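Demonstration gathering (two-arm)

From the Dollamix wiki, last edited 15 April 2019

Demonstration gathering is the collecting of worked examples, done by a person through a robot, so that a learning system can copy the motion later. On Dollamix it covers two-arm jobs only. Single-arm work has its own article.

Overview

Each example is one try at one job, start to finish. Operator moves both arms, camera views and joint readings are saved together with matching times. A set is a batch of examples of the same job. Sets are named after the place that gathered them – Elleo or Petek, so far.

Small lidded containers turn up a lot. Both grippers have to work in a tight space and the fingers hide most of the object from any camera placed overhead, so the wrist views matter more than people expect.
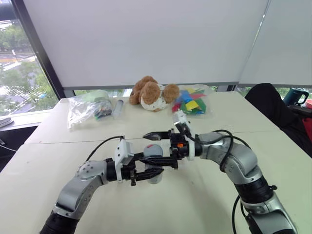 Two grippers at a small grey-lidded container, plush toy and bagged pieces along the far edge of the table.

Length of an example

The usual limit is 25 seconds. Anything longer gets split or thrown out. Pauses are trimmed at the start and end but never in the middle, becuase a learner fed jumpy examples will move in jumps too.

Minimum set size is 23 kept examples. Smaller sets can be stored, not used for training.

Background items

Left in place on purpose at most sites. A learner trained over a bare table tends to get lost when a mug or a bag shows up near the work. Items may be shuffled between examples, not during. Blinds and lamps – same rule.

Disagreement over failed tries

Early sets held clean examples only. This changed in November, when Petek began keeping slips and second grabs as long as the operator recovered inside the time limit. Elleo still drops them. Its view is that a learner can't tell the slip from the fix and will copy both. 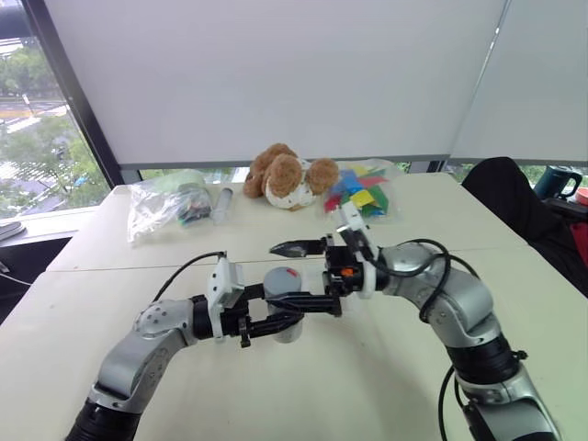
Pastaseck wrote on the talk page that dropping every slip leaves the arms with no idea what to do after one, and that a set with no recoveries in it should be labelled that way so people downstream know what they are getting.

The label was added. Two values: "clean" and "with recovery". Older sets have not been gone back over, so a missing label means nothing either way.

Arm roles

One arm is often named the holder and the other the worker. Loose terms. In container jobs both may be touching the same object and the roles can swap partway through. Labels are set per job, not per moment, and a few editors want this changed.

Crossed fingers are allowed. Arm-to-arm contact hard enough to trip the force limit ends the example.
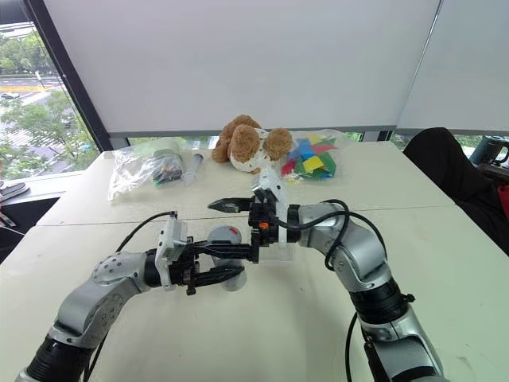

Both arms at the cup-like object; a clear shallow container sits beside it on the table.

Checking

Every kept example is watched once at full speed by someone other then the operator. Common reasons for rejection:

Dropped camera view
Arm already moving when saving starts
Operator's hand or sleeve in a wrist view
Wrong job name

Rejected examples are held for two weeks, then deleted.

See also

Single-arm gathering
Wrist camera mounting
Set naming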